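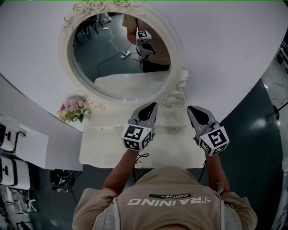 How do you clean a dressing table mirror with a carved frame without getting water down into the carving?

Put the cleaner on the cloth and never on the glass, and do the frame first, completely dry, with a soft brush. Most of the trouble people have with these mirrors comes from spraying the glass and letting the liquid run down to the bottom edge, where it creeps in under the frame and sits there. A barely damp cloth gives you all the moisture you need, and the carving itself hardly ever wants more than brushing.

That's the short version, and if you only came for that, off you go with my blessing! The long version follows, as I've been looking after white bedroom furniture for a good many years now and have made just about every mistake there is to make with it.

Brushing out the roses

Any carved flower is a dust trap. The dust settles between the petals, and if you go at it with a wet cloth it turns into a gray paste that works its way deeper in, and then you really do have a job on your hands. So start dry. I use an old blusher brush, a big fluffy one, for the open parts of the frame, and a small artist's brush with the bristles trimmed short for the tight curls and scrolls. Start at the top and work down, with the vacuum hose held in your other hand a few inches away so the dust goes up the hose and doesn't land on the tabletop you were about to wipe.

If there's something sticky in there (hairspray, nearly always), dampen a cotton swab with warm water and one drop of dish soap, squeeze it out between your fingers, and roll it in the crease. Roll, don't scrub. Scrubbing lifts paint off the high spots, and once a white rose has lost the paint off its petal tips you will see it every single morning. Go over it again with a dry swab and leave it be.

The glass

Two cloths, both flat-weave microfiber, one barely damp and one dry. I mix my own cleaner from plain water with a splash of white vinegar, though I only use it in the middle of the glass. Close to the edge I stick to water, because vinegar can get at the silvering on the back if it seeps around, and that's where those black freckles come from on older mirrors. They don't come off, I'm sorry to say. I have tried.

With a round mirror I start in the center and go out in a spiral, then stop a finger's width from the frame and do that last ring with a dry corner of the cloth wrapped around a fingertip. Do look at the glass from the side when you think you're finished. Straight on it always looks perfect, and then the sun comes in at four in the afternoon and shows you every swirl.

If yours is a standing mirror, hold it steady with one hand on the frame while you wipe with the other. Better still, put a folded towel behind it so that it can't slide back. My sister's came down onto a full bottle of Cavine hand lotion in 2000 and she still brings it up.

The white top

White furniture shows makeup the way a white shirt shows spaghetti sauce. Take everything off before you wipe. I mean everything, and I know how tempting it is to go around the jewelry dish, but the ring of dust underneath it will only get pushed out into the open the next time you move it.

Powder comes off dry, with the brush again. Foundation and lipstick are greasy and need the dish soap, on a soft cloth, dabbed from the outside of the mark toward the middle so you don't spread it. For nail polish, please put the remover down! Acetone will take a painted finish right off, and a shiny top goes dull where it's touched. Let the polish dry hard and ease up the edge with a plastic card. What's left behind can usually be coaxed away with a dab of baking soda paste on a fingertip, very gently, after you've tried it somewhere hidden first.

Catrin Prothero wrote in last October to say that she lays a sheet of clear vinyl on hers and cuts it to shape with dressmaking scissors. It's a good idea for a teenager's room, though do lift it now and then, as anything spilled at the edge can get drawn in underneath. She also mentioned that hers yellowed a little on the window side, so maybe don't buy the very cheapest.

Artificial flowers

I like a few pink flowers next to a mirror, and the artificial kind are no trouble if you see to them before they go gray. Plastic leaves can be wiped with the damp cloth. Fabric blooms I put head down in a big paper bag with a quarter cup of table salt, fold the top over, and shake for a minute. The salt knocks the dust loose. Take them outside to shake the salt off, because it gets absolutely everywhere, and check the first bloom for loose color before you trust the rest of the bunch to any method at all.

While you've got the bunch apart, bend the wires a bit. Flowers that have leaned on a wall for months go flat on one side, and a little fluffing makes them look new again. A hair dryer on the cool setting does nicely for the dust in between times.

Cords and what's on the floor

Hair dryer, curling iron, lamp, phone... a dressing table collects cords like nowhere else in the house. I run mine down the back of one leg with the soft hook-and-loop ties that come on a roll (mine are from Lotby, 13 to a pack, and I've still got most of them). Miloslav Kopecký, who fixed up our spare room, talked me into screwing the power strip to the wall behind the table, and it has made sweeping so much easier that I wish I'd done it when we moved in. If you can't put screws in the wall, at least keep the strip out from under the place where you stand with wet hair.

How often

I brush the frame every couple of weeks and wipe the glass whenever it bothers me. The whole business, flowers and all, takes about 5 songs on the kitchen radio if nobody calls. The swabbing I leave for spring, with the windows open and a good lamp pulled up close.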